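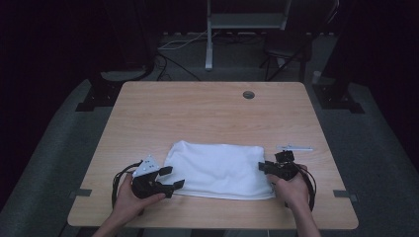 Went to the robot open day at Randia yesterday and my feet still hurt, so you're getting a thread. Feb 10, 2021 was the only date left on the booking page and I very nearly slept through it.

First off, it's a pig to get to. Bus out to Nurneck, then a long walk past the tile warehouse, then a side door with a paper sign taped on it. Coat pegs all full. Tea was good though!

They've got 2 halls. Big one is the noisy stuff, arms on rails shifting crates about for the Irent people. Everyone piles in there first so I went the other way (smug).

Small hall is dark curtains, grey carpet and people teaching machines to do housework. I thought I'd give it five minutes. Reader, I missed the crate demo completely.

The bit I liked best was folding. You hold a black gripper in each hand, cables trailing off the back, and you do the job yourself with those instead of your fingers. White cloth on a pale table. That recording is what the robot learns from later on.

Asked how many folds they need before it's any use. The number on their board was 1,336 so far and the chap on the stand just said "more". They'd like to get to 1,948 before they change to a different cloth. No idea why such a fussy number and I forgot to ask.

They let us have a go on a spare pair!! You squeeze and the fingers close, simple enough. But you've got no feeling in the tips at all, so I kept pinching two layers when I wanted one. My tea towel looked like a dropped pasty.

Did learn a trick - come in low from the side with the bottom finger nearly flat on the table, then close. If you go in from above you just shove a wrinkle along in front of you. Third try was decent. I was unbearable about it all the way home.

A little lad next to me did his in one go, obviously.

Someone asked about price and got a very long answer with no price in it. The talk upstairs said roughly 500 people had booked across the day, and it felt like most of them were in the queue for the loo.

Best talk was the Jabłońska lab one, on why cloth is so much harder than boxes. A box stays box shaped. A shirt is a different shape every time you put it down. I've been thinking about that while doing the washing.

They're running another in May and I'm going again, crates first this time. Take a sandwich, the café shuts at two.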